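Section 4. Rotary table and crate rack: set-up and weekly care

Valska cell, revision 2021-11-04
Prepared by Amna Usmani. Checked by Védís Thoroddsen.

4.1 Before you begin

This section is for the person who prepares the cell at the start of the shift, and for the person who does the weekly care. It covers the crate rack, the gripper pads, the rotary table and the roller conveyor. The arm controller and its program are in section 6.

Please read all the steps one time before you touch the machine. Some steps must be done with the power off, and it is easy to miss this if you read and work together.

CAUTION: The arm can move without warning when the controller is in automatic mode. Set the controller to manual and carry the key with you.

4.2 Preparing the crate rack

1. Put the rack in its position and push it by hand from two sides. It must not rock. If it rocks, adjust the feet first and teach the positions later.

2. Place the blue crates on the shelves. Each crate must lie flat on its level before the program is started.

3. Remove crates with a broken rim. The program finds the crate by the rim, and a broken one gives wrong position values.

4. In manual mode, at slow speed, bring the gripper to the first teaching point, which is number 11 in the list. Stop before the fingers touch anything.

5. Check the distance between each finger and the nearest steel upright. If you can't see it well from the front, use the wrist camera view on the operator screen.

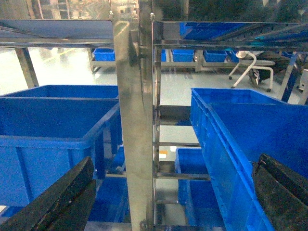
6. Close the fingers on the crate wall slowly. Both pads should meet the wall with their full surface. If only the tip of one pad makes contact, open again, correct the angle of the wrist and repeat.

7. Lift the crate a little and wait. A crate that slips in the fingers now will also slip later, at full speed.

8. Save the point. Repeat for the other points on the list.

Note: After any move of the rack, even a small one, the points must be checked again from step 4. The error message for a lost rack position is 371. Do not clear this message from the screen and continue.

4.3 Gripper pads

The pads are rubber and they wear. Scuff marks on the surface are normal and don't need any action. Change the pads when you can feel the backing through the rubber, when an edge has come up, or after 2000 hours of operation, whichever is first.

1. Switch off the arm and lock the switch.
2. Loosen the two screws at the back of the finger and pull the pad forward.
3. Clean the finger with a dry cloth. Don't use oil or solvent, as a small rest of it will make the new pad slide.
4. Fit the new pad and tighten the screws by hand, then a quarter turn with the key.
5. Always change both pads together. Order them from Drarkano with part number 2445.

4.4 Placing the rotary table and the conveyor

1. Roll the table to its place. Keep the side with the drive guard free, so that the guard can be opened for service.

2. Lead the power cable away from the walking side. Do not leave a loop where a foot or a caster can catch it.

3. Pull out the roller conveyor until its end is next to the white rim of the table. Leave a small gap. The rollers must not press against the rim.

4. Compare the height of the rollers with the height of the green surface. The rollers should be a little higher, so that an item goes down to the table and does not stop against it.

5. Check the cable between the control box and the motor. It may hang in a loose arc, but it must not touch any turning part. 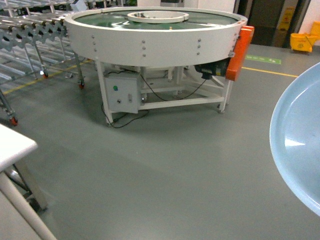

Figure 4-2. Rotary table with control box on the front leg, roller conveyor at left.

6. Look that all people are clear of the table. Turn the speed knob to its lowest position and press the green button.

7. Let the table run empty for about five minutes. Listen near the drive guard. A regular low sound is fine. If you hear knocking or scraping, stop the table and call Zallaletti service.

CAUTION: Do not put your hand between the green surface and the rim when the table is turning. The gap looks too narrow for a finger, but a sleeve or a glove can be pulled in.

4.5 Weekly care

- Wipe the green surface with a damp cloth and mild soap. Let it dry before the next start.
- Check the bolts on the front of the rim with your fingers. Tighten any that move.
- Turn the casters and take out string and tape. The conveyor casters collect more than the others.
- Write the work in the Wumbei log with your initials. If you changed the pads, write also the hour counter.

The long check of the gear motor is done every December and is described in section 9.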